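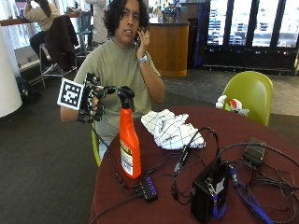 Trigger spray bottle and check cloth on a round table with a dark maroon top.

Povport Table Cleaning Set
Trigger spray bottle with check cloth

Supplied by Namboodiri Canteen and Room Equipment

Overview

The Povport set is intended for daily cleaning of table tops in canteens, meeting rooms, reading rooms and shared kitchens. It consists of a refillable plastic bottle with a black trigger head and a white cloth with a thin dark check. Both items are sold together as a set and separately as spares. Cleaning liquid is not included. The bottle is delivered empty, with the head fitted and a blank label in the bag.

The bottle is orange-red so that it can be told apart from drinks and from kitchen bottles when left standing on a table. No other body colour is stocked. Trigger heads are supplied in black only.

Bottle

Nominal capacity: 500 ml
Body: plastic, orange-red
Head: trigger type, black, with turning nozzle
Nozzle positions: off, spray, jet
Neck: screw thread, common to all Povport bottles of this capacity
Dip tube: plastic, cut to length, with filter foot
Labelling: by the user, on the lower body

The nozzle is turned by hand. In the spray position the liquid is spread over a wide patch and suits flat surfaces. The jet position is for the joint between a table edge and its underside, and for chair frames. The nozzle should be set to off before the bottle is carried or stored on its side.

Several strokes of the trigger are needed after first filling before liquid reaches the nozzle. The same applies after the head has been removed for rinsing.

Cloth

Colour: white with thin dark check
Edges: hemmed on all four sides
Supply: folded, in a paper band
Washing: by machine, with other whites
Rated life: 200 washes

The cloth should be washed once before use to remove finish from the weave. Fabric softener reduces uptake of liquid and should be left out. A cloth that has been used on raw food residue must not be returned to general table use until it has been washed.

The check pattern is woven and does not wash out. It may pale slightly over the life of the cloth. This is not treated as a fault.

Suitable surfaces

Sealed and varnished table tops, laminates, glass, painted metal and most hard plastics. Dark tops, maroon and black in particular, show streaks more readily than pale ones. On these the liquid should be sprayed on to the cloth and the top wiped in straight passes, then finished with a dry part of the same cloth.

Round tops are best wiped from the middle outwards, finishing with one pass along the edge. Wiping in circles tends to leave a ring of residue where the cloth turns.

Not suitable for unsealed wood, waxed or oiled finishes, leather inlays or screens. Phones, chargers, hubs and other mains or battery equipment should be lifted off the table or kept clear of the spray.

Liquids

The bottle and head are suitable for water, diluted neutral detergent and ready-to-use table cleaners of the ordinary household kind. They are not suitable for solvents, strong acids, undiluted bleach or oils. Where the liquid comes from a larger container, the name of the liquid and the date of filling must be written on the label. Liquids must not be mixed in the bottle. When changing from one liquid to another, rinse the body and pump clean water through the head until it runs clear.

Do not fill with liquid hotter than hand warm. Leave a small air space below the neck.

Filling and care

Unscrew the head and draw out the dip tube. Fill to the shoulder, refit the head and tighten by hand. Tools must not be used on the collar. If the head drips at the collar, check that the flat washer is in place and lying level. A missing washer is the usual cause.

Weak or uneven spray is normally due to a blocked filter foot. Pull the foot off the dip tube, rinse under the tap and push it back on. If the spray is still uneven, replace the head.

Store the bottle upright, out of direct sun. The cloth should be hung or laid flat to dry. Leaving it crumpled against the bottle lengthens drying time and can mark a varnished top.

Spares

Trigger head, black, with dip tube
Flat washer, pack
Filter foot, pack
Check cloth, single
Check cloth, pack of 15
Label, blank, self-adhesive

Heads from the older Kivum range have a different thread and do not fit. Customers holding Kivum bottles should state this when ordering, as Kivum heads are still available while stock lasts.

Ordering

Sets are packed singly. Orders for 500 sets or more are delivered direct from the Skencombe store and are charged at the contract rate. Smaller orders are sent from the counter stock. Printed labels can be supplied on contract orders, with the wording agreed before packing.

Trade enquiries: Sumathi Kamath
Spares and returns: Dinesh Hegde

Faulty heads are replaced against return of the old head. Cloths are not accepted for return once the paper band has been removed.

Page last revised 23rd September. The nozzle positions and the Kivum thread note were corrected in this revision.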